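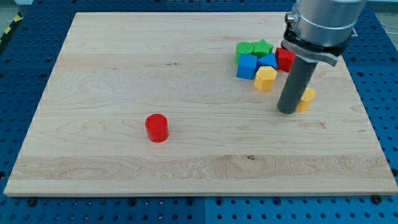
When the arm keeps pushing: a talk with Kulap Nakpan

Kulap Nakpan runs the block-pushing bench at Zillik, where a single-rod arm learns to slide painted wooden shapes across a maple board. In April the arm drove its rod into the board and stayed there, pressing, until she hit the stop button.

"It was a height error," she says. "The rod is supposed to travel a few millimeters over the wood. We had taken the board off to tighten it and put it back with a washer under one corner. The arm still had the old numbers."

The bench had completed 470 runs on those numbers. Run 471 started normally, and the rod went after a block near the raised corner. Nakpan heard the motor note change before she saw anything.

"The block stopped sliding and the rod was bending. I was standing 7 feet away with a coffee. The button was on the far side of the table."

The force limit should have ended the run by itself. It was set to 100 newtons, left over from an earlier job at the company's Drorndale shop, where the same arm pressed parts into trays. Pushing a small block takes a tiny fraction of that. "Nobody had lowered it," she says. "I include myself. I had read that settings page and my eyes went past it."

The damage was a dent in the maple, a scraped rod and a cracked mounting collar. The collar took longest to replace. No one was hurt, but she wrote it up as a safety incident anyway, and her manager agreed.

"People reach in there all day to reset the blocks. You put the shapes back in a bunch, you move one off by itself, you pull your hand out. If your hand is under that rod, 100 newtons is a lot."

The limit is now 15. The arm touches off on all four corners of the board each morning, and after any work with a wrench. There is a second stop button on the operator's side, and resets are done with the arm powered down. That last rule slows the day, and she has heard complaints about it.

Asked if she trusts the bench again, Nakpan says she trusts the corner check. "I still listen to the motor."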